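Lemuddale 1.4: orchard storage cap

windent_ox
Cap is 145 per shed after the June patch. My save held 3,630 fruit and the surplus was deleted on load.

Nuston
Not deleted. It goes to the overflow chest at the mill.

windent_ox
Checked. Chest holds 1,754. The rest is gone.

k_ajayi
Chest has its own limit. I'd call that a bug.

Nuston
Disagree, it's in the patch notes. Sort before you update.

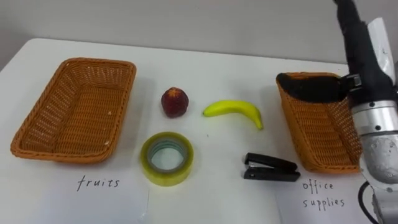 Basket labelled "fruits"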